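Renthorpe map pack, readme

Hex maps and counter sheets for the Renthorpe campaign, plus the scenario text. Free to print, free to share. Started as a club handout, grew.

Whats in the zip

maps/ - 9 sheets, print at 100 percent, do NOT let the printer scale to fit
counters/ - fronts and backs, backs are mirrored already
scenarios/ - 3 so far, Bidgate is the easy one, start there
tadau.txt - order of battle for the Tadau side, tab separated

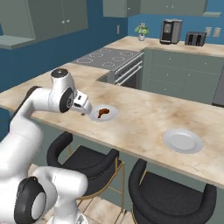 Sheets 4 and 5 overlap by one hex row. Trim sheet 5, not 4. The river won't line up otherwise and you'll be arguing about the ford at Ham all night.

Counters

Almost 1000 of them. Most you won't need for Bidgate. Blue stripe = starts off map. Mount on 2 mm card, thinner stuff slides about. Strength is bottom left, movement bottom right, morale is on the back only.

Rules

Not included. Written for our house rules but any hex and counter set with zones of control should do. Stacking limit is three, leaders free. If your rules have supply, treat both road edges as sources.

Known problems

- Bidgate hill is missing it's contour on sheet 2
- two Tadau cavalry units share an ID, rename one
- Ham scenario runs long, try cutting the last two turns
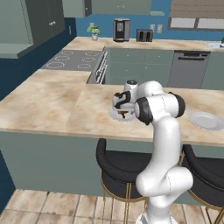 v0.3, p. 2

Changes, February 2020

Redrew the woods. Fixed road colors. Ham garrison moved one hex east, it was sitting in teh river. Old sheets still fine if you've already glued them.

To do: night turns, a proper index for the counters.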